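Grelcombe Parish Allotment Rainfall Records

Version 3, 12 June 2022
Maintained by Cathal Costello

What is in the folder

Daily rainfall readings from two gauges in Grelcombe, typed up from the paper notebooks kept in the allotment hut. The main file is readings.csv and has 1,284 rows. Each row is one reading from one gauge. There is also gauges.csv, which gives the position and height of each gauge, and notes.txt, where I have copied out any remark that was written in the margin of the notebooks.

The two gauges are called Lenihan (the upper plots, by the gate on Lenihan Lane) and Hondenmont (the lower plots, named after the house that used to own the field). They are the same type of plain copper gauge with a glass measure inside. Hondenmont sits lower and is more sheltered, and it tends to read a little under Lenihan in a west wind.

Columns in readings.csv

date - day the reading was taken, year first
gauge - L or H
mm - depth in millimetres, to one decimal place
trace - 1 if the notebook says "trace" or "tr", otherwise 0
days - number of days the reading covers, normally 1
flag - see below

A reading is entered against the morning it was taken, so most of the rain in it fell the day before. The Met Office does this the other way round in some of its tables. Check before you join the two.

Flags

A blank flag means the number was clear and I had no doubts about it. Q means the handwriting was hard to read. S means snow was melted down and measured. M means the gauge was missed and the next reading covers more than one day. There are 56 rows with a Q. I have left them in, but you may want to drop them if you are working on single days. Monthly totals hardly change either way.

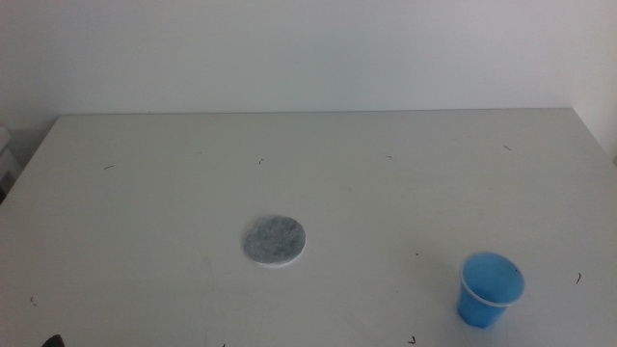

Can the totals from the two gauges be added together?

They should be kept apart. Each gauge measures the same sort of thing at a different spot, so adding them gives a figure that means nothing. Take the average if you need one number for the whole site, and only use days when both gauges were read.

Known problems

Lenihan was knocked over in January and stood at a slant until somebody noticed. The readings from those 71 mornings are in the file with a remark in notes.txt. They look low to me but I have not tried to correct them.

The earliest notebook was in inches. I converted it at 25.4 and rounded to one decimal place, so very small amounts may be out by a hair.

Trace readings are entered as 0.0 with trace set to 1. Version 1 had them as blanks, and anyone still using it should swap to this one.

Opening the files

Both CSV files are plain text with commas and a header row. Some spreadsheet programs will turn the dates round when they open the file. Import the date column as text if yours does this. The Zoletau script in the tools folder makes monthly totals and writes them to a new file. It leaves the originals alone.

Use

Free to use for anything, with a mention of the Grelcombe allotments. Corrections are welcome, best sent with the date, the gauge letter and what you think the figure ought to be. The notebooks themselves can be looked at in the hut on open mornings - please don't take them home.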